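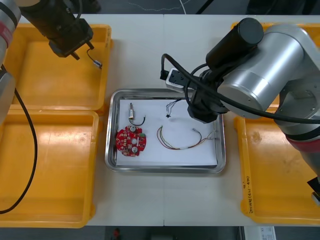 One bin per kind of part and stop fussing, wrote Nuvberg under my last post, and I do see the sense in it, but my small wired parts still end up in a knot by evening! I have yellow plastic bins on both sides of a steel tray lined with white paper. How do you all sort motors, boards and leads so the connectors don't snag?

Posted by Serkham in Small Parts & Benches, August

Rácz
Oh, I know that knot well. Give the leads a bin to themselves, lay each one down in a loose curve, and stop at 12 to a bin (I learned that one the slow way). 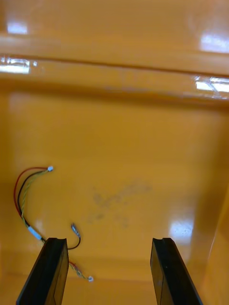 Thin wires with small white connectors

Also wipe the bins out now and then. Mine get so smudgy that I lose tiny screws in them.

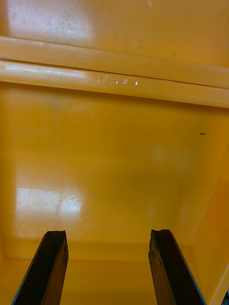 Inside a yellow bin: scuffs, specks and plenty of glare

fliltedix
just use sandwich bags
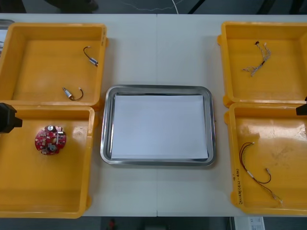 Imre Mészáros
Bench forum moderator

Bags are fine for storage, but they're a nuisance while you're working, dear Fliltedix. I'd keep motors in one bin and round boards in another, and save the paper-lined tray for whatever you're sorting at the moment, as dark bits show up so nicely on white. Pick a part up by its body and let the wire hang, then set it down connector last. With two motors in a bin there's room to spare; with a heap of them you'll be untangling again by supper.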